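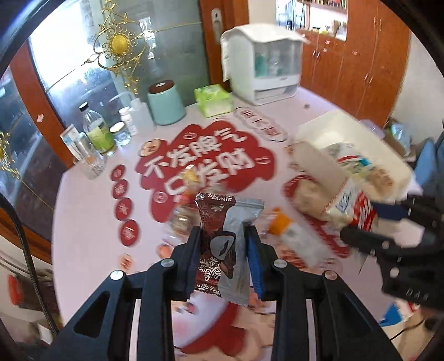 How often should a shared snack bin be sorted? Once a month is enough for dry, individually wrapped items, with a quick check whenever a new bag goes in.

I moved to the monthly schedule in March, after two years of sorting only when the lid stopped closing. The old method had a predictable failure: new packets went on top, people ate from the top, and the bottom layer aged. The oldest thing I found was a sesame bar that had gone soft in its wrapper. Dela Ayaaba ate it anyway and reported no effects.

The procedure now is short. Everything comes out of the bin onto the table and gets grouped by packaging. Foil sachets and film wrappers go together, and the flat ones can be stood on edge like index cards. Small twist-wrapped candies go in a separate cup, otherwise they migrate to the corners. Crackers and bread go back last, on top, where nothing can crush them.

Dates are checked during grouping. Anything with less than 28 days left goes into a bowl by the kettle and is usually gone by the end of the week. Chocolate-coated items get the same treatment from May onward, whatever the date says. The kitchen at Trerkwood faces west and the coating blooms.

I weighed the contents twice to see whether the bin was the right size. Before sorting, the individually wrapped items came to 244 g of candy and 200 g of everything else. A month later the candy was down to 127 g and the rest had hardly moved. The conclusion was that we buy too many crackers. Yuzuki Imai disputes this and has bought more crackers.

On bins: white plastic, open top, straight sides. I tried one with a hinged lid from Petchrat and the hinge took up space that could have held a row of sachets. Tapered sides are worse - the packets stand up at the rim and slump at the base. A wipe with a barely damp cloth removes the sugar dust.

One thing still unsolved is labels. Raymonde Petrenko suggested writing the month on each packet with a marker. Ink holds on matte film but smears on foil, and a paper label lifts off anything crinkled. For now I write the month on a strip of masking tape and stick that to the bin. It covers the whole batch and peels off at the next sort.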